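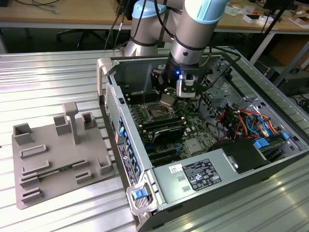

List: Teleoperation and Kinesthetic Teaching

Re: memory swap demos, hand guiding or remote?
Posted by Dörte Voß, December, 4:12 pm

Halvard Solberg wrote:

> We are about to start recording demonstrations for the memory module
> task at Merkdale. Half of us want to push the arm through it by hand,
> the other half want to drive it from the leader arm. Has anyone done
> both on an open PC? Also, do you put the module down loose on the
> table or in a holder?

Halvard,

We did both at Lindholm. Our setup is close to what you describe: tower on its side with the panel off, arm coming in from above, and a printed plate on the table to the left of the case. The module lies flat in the plate between guide blocks. Use a holder. With loose modules our operators spent most of each demo lining up the grasp, and the policy learned the fiddling along with everything else.

On hand guiding: it is good for the first part, picking up from the plate and getting over the board. Past that we had trouble. Your hand ends up inside the case next to the heatsink, it blocks the camera, and the wrist force readings include whatever you are pushing with. We recorded 435 demos this way and kept 371. Most of the rejects were camera views with a forearm in them.

Remote control was slower to learn. Bence needed a full afternoon before his insertions looked smooth. But the force data is clean, and the recordings look like what the robot will see when it runs alone. For the last stretch into the slot we now use only the leader arm, with motion scaled down.

Two other things. Tie back the drive cables before you start – one loop of SATA cable over the board cost us a morning. And move the case a little between batches. Our first 32 demos had the tower in exactly the same spot and were no use for training.

Rostyslav has the drawings for our plate and can send them. The post on it gets in the way of a wide gripper, so check your clearance before printing.

Which leader arm do you have, the Honura or the older one?

Dörte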